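December, late, the radiator ticking

Wilma Gillies wants a yes or no on the Windolier planner before the break, and I still can't give her one. She sent another message this afternoon with a chart in it. The chart goes up. All of Beathag's charts go up, and I have stopped finding that persuasive.

What I have is 1605 simulated kitchen runs, the perception module feeding poses to the planner, the planner feeding waypoints to the controller, and a success flag at the end that I don't trust. The flag comes from the Moncrieff evaluator, which checks the pan's position against the goal and nothing else. It doesn't care how the arm got there. It would pass a run in which the elbow went straight through a cabinet door, provided the collision checker was asleep that day, and in the November build it was.

So I spent the morning replaying runs by hand, which is slow and which Beathag thinks is beneath both of us.

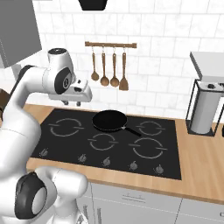

The collision checker pads every object by the same margin. Fine for a box. For a pan with a long handle it means the planner sees a fat blob and goes the long way over the counter, then hesitates, then replans. I logged 17 replans in one run. Seventeen! The report called that run "smooth" because the smoothness score is averaged over time, and an arm that sits still thinking is very smooth indeed. I wrote to Beathag and she said the padding is a parameter and I should tune it. Everything is a parameter.

My other complaint is the handle. Windolier says it estimates handle direction from the image. I would like to believe it. But the pans in the training set all came out of the same Cemholm asset pack, and I suspect it has learned that one shape and would be lost with any other. The handle is black, the cooktop under it is black, and the estimator reports high confidence on every frame I opened. I don't like a confidence number that never moves. I asked for a test with the pan turned and was told it's on the list. It was on the list when I was still at Vavdale.

Lunch at my desk. Soup, not good.

After lunch I changed the camera pose and ran the same checks again, mostly to be difficult.
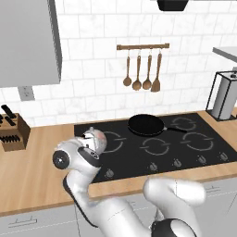
Beathag Munro

Her name is at the top of the commit I have been arguing with all afternoon, and I will say this for her, the commit message is clear. She moved the inverse kinematics seed so the arm starts each solve from its last posture instead of from home. I expected it to hide the elbow flips. I turned it off, ran 20 episodes, turned it on, ran the same 20, and the flips went away in the second batch. I went looking for the catch and haven't found it yet. Run 684, the one I keep as my pet failure, still fails, in the same place, with the wrist up against its joint limit and the controller politely holding position until the timeout.

Told Wilma she can have a maybe. She does not want a maybe. I'll replay the rest tomorrow with the logging turned up, and ask again about the turned pan.

Must remember to back up the November build before somebody tidies it away.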